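4. Wearing the harness and picking up the grippers

By now you should have both Tilar grippers printed, screwed together and passing the squeeze check in section 3. If one of them still sticks halfway, please go back and sort that out first, because it gets no easier to fix once you are strapped in. Set aside a good half hour for your first fitting. After a few sessions you'll be doing it while the kettle boils.

You will need the harness, the head camera with its cable, both grippers with their marker cubes fitted, and a patch of floor where you can hold both arms out and turn all the way around.

1. Plug in the power strip and lay the gripper cables out along the floor before you put anything on. Bending down afterward is a nuisance.

2. Put the harness on over a plain, close-fitting shirt. Do up the buckles loosely, then snug the straps a little at a time, one side and then the other, until they lie flat and you can still take a deep breath.

3. Run the camera cable down the front of your chest. Leave enough slack to look up at the ceiling and over each shoulder without feeling a tug.

4. Pick up the left gripper, then the right. Hold them firmly but not tightly (your hands will thank you after an hour!).

5. Stand with your feet side by side and stretch both arms out in front of you, jaws pointing away.
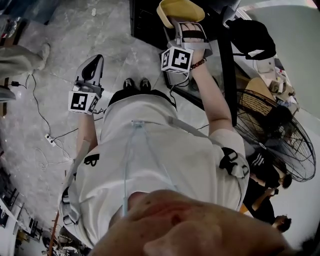 Figure 4-1. Starting position, seen from the wearer's head. Each gripper carries its own marker cube.

6. Start the Vesham preview on your computer and look for both cubes in the picture. If one drops out, turn that wrist slowly until it comes back, and try to remember how it felt.

7. Hold still and press Calibrate. The counter runs up to 463 frames and then beeps. If you sneeze or wobble, just press it again.

Note: Sleeves, watches and bracelets are all fine as long as they stay clear of the cube. Jaruwan Chuensuk, who drew the second version of the cube mount, made it longer for exactly this reason, so if you printed yours before July you may want to print the new one.

Caution: Look where your cables are before you take a step, and ask anyone sharing the workshop to walk around them. Never pull a gripper free by its wire. The solder joints on the Prenwood board are small and do not forgive.

Caution: Unbuckle only after both grippers are back on the bench.

If calibration fails with error 214, turn to section 9.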